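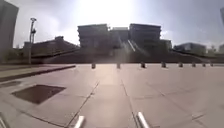
Does the Upper Plaza Work? A Look at Paving, Glare and Edges

Project report, Public Space Studio, second year
Site: Pomthorpe, upper plaza

1. Why this site

The plaza at Pomthorpe gets praised a lot. The handout for our studio calls it "generous" and "legible," and the Trommont design guide, which we were told to use as our standard, lists it as a good model for open paved space. I picked it since I didn't agree with either and wanted to see whether my doubts held up once I spent real time there.

They mostly did, though not in every case.

2. Method

I made 19 visits in December, most of them in the early afternoon. On each visit I walked the same route across the paving toward the bollards and back along the stone curb. I also logged where people stopped, sat or changed direction. In total I logged 422 people. That is a small sample from one cold month, and I would not trust anyone who used it to say how the plaza works in July.

3. Paving

The surface is large, light gray square slabs with thin dark joints. The long joint lines pull your eye toward the embankment and make the space feel deeper than it is when you pace it out. The guide calls this "directional clarity." I'm not convinced. Most of the people I logged crossed at an angle and ignored the lines completely.

What the guide leaves out is the light. With a low sun in front of you, the pale slabs throw a lot of it back up, and there is a bright streak up the middle of the paving that can take on a slightly pink tone. People walking into it looked down or shaded their eyes. A darker slab, or even a darker band across the main route, seems like an obvious thing to test. I found no sign in the material we were given that anyone had.

The metal drain cover on the left side sits flush with the slabs. I had expected to complain about it and can't. Nobody I logged tripped on it or stepped around it.

4. Bollards

There are eight in the row, short and dark, evenly spaced. Against pale paving they stand out well, so on contrast they do fine. Their height is another matter. In strong glare I lost track of the far ones, and I knew where they were. The guide says a row like this "gently defines" the edge of a plaza. I think it mostly marks a line that people walk through without noticing.

5. Edges and seating

The raised stone curb could work as a ledge to sit on. In all my visits 3 people used it, and 2 of them were tying a shoe. It is low, and in December it is very cold. Calling it "informal seating," as the handout does, is a stretch.

The terraced embankment behind the bollards should be the best part. It is wide, it rises gently toward the middle, and there is a stair railing to help you find the way up. But with the sun behind it the whole slope goes into deep shadow, and the blocks above it turn into outlines. From the plaza it reads as a dark wall with one pale diagonal on it. I would move some of the effort spent on the paving over to this slope.

6. Comparison

Aguirre and Lonness were the two comparison sites suggested in class. I only got to Lonness, and only twice. The paving there is darker and I noticed less glare, but both visits were on cloudy afternoons, so that proves very little. Aguirre is still on my list.

7. Limits

One season, one observer, mostly one time of day. I also started out with an opinion, and the notes from my first few visits sound more annoyed than they should – I recoded those before adding them to the totals. A morning set of visits, with the light coming from another direction, would be the first thing to add.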